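Robots at Work: What Changes for the People?
A reading page for ages 8 to 11

Words to know
Automation: using machines to do a job, or part of a job, that people used to do by hand.
Gripper: the part of a robot that holds things, the way your fingers do.
Operator: a person who runs a machine and watches over it.
Shift: the hours a person works in one day.

A kitchen that feeds a lot of people

Skarovari is a large kitchen that prepares lunches for schools and offices. Each lunch goes out in a box with a lid, a napkin and something to eat with. Some customers ask for a fork. Others ask for chopsticks.

There are 78 people working at Skarovari. Some cook, some wash, some drive, and some pack. For many years, every part of the packing was done by hand. A packer stood at a long table and placed the same things into the same kind of box, again and again, until the end of the shift.

Paraskevi Bakalis has worked on the packing table for seven years. "My hands knew the job so well that I could do it while thinking about my garden," she says. "But by two o'clock my shoulders hurt, and they went on hurting at home."

Jobs like this are called repetitive jobs. Repetitive means that the same movement is made over and over. These are often the first jobs that a company thinks about giving to a machine.

Why is a small job hard for a robot?

Try this. Put a pencil in a cup and take it out again. You probably did it without thinking. Your eyes found the pencil, your fingers closed around it, and your skin told you when you were holding it firmly enough.

A robot has to be given each of those abilities. A chopstick is thin and can roll. If the gripper closes too gently, the chopstick slips. If it closes at the wrong angle, the chopstick turns. Several chopsticks standing close together are harder still, and the robot must take just one.

Engineers can write instructions for a robot, but there is also another way. People can do the job themselves while holding a gripper in their hands. A camera on the gripper records each movement. A computer then studies many of these recordings and looks for what they have in common. This is called learning from demonstration. A demonstration is when one person shows another how something is done.

Recordings are made in many different places, including ordinary rooms with ordinary furniture. A robot that has learned from only one tidy table may be confused by a different tablecloth or a darker room.

Who does the teaching?

When Skarovari decided to try a packing robot, the managers asked a company named Jellus to build it. The engineers soon found that they needed help from the packers. Hjalti Riis, an engineer at Jellus, knew a great deal about motors. He did not know that a box should be turned before the napkin goes in, or that lids stick together on damp mornings.

Four packers spent part of August explaining their work to the engineers. They were paid their usual wages for this time. Many people believe that this is only fair, because knowing how to do a job well is valuable, even when the job looks simple.

What changed?

The robot now places chopsticks and napkins into boxes. It can fill 200 boxes before it needs new supplies. People still pack the food, check each lid and deal with special orders, such as meals for children with allergies.

Some changes were welcome. Fewer packers go home with sore shoulders. Ms. Bakalis has been trained as an operator. She starts the robot, stops it when something goes wrong, and clears away anything that has been dropped.

Other changes were harder. The packing table once had nine people, and it now has six. Three packers moved to other work in the same kitchen. One of them, Lautaro Retamal, now helps to load the vans. He likes being outdoors, but he misses the talk at the table. "We used to tell stories all morning," he says. "Now the people who are left stand farther apart."

Not every workplace has other jobs to offer. Sometimes a person whose work is taken over by a machine must look for a new employer or learn a new trade, and that can be a worrying time for a family. For this reason, companies and workers often meet to talk before a new machine arrives – and again after it has been running for a while.

Something to talk about

Think of a job that you do at home. Which part would you give to a robot, and which part would you keep? Ask an adult whether their work has changed since they began, and what they had to learn.

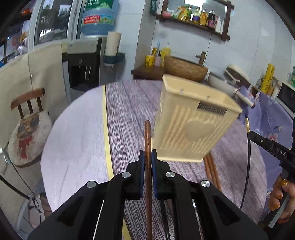
Can a robot learn a job without any help from people?

People are needed at every stage. They choose the job, show how it is done, check the robot's work and put things right when it makes a mistake.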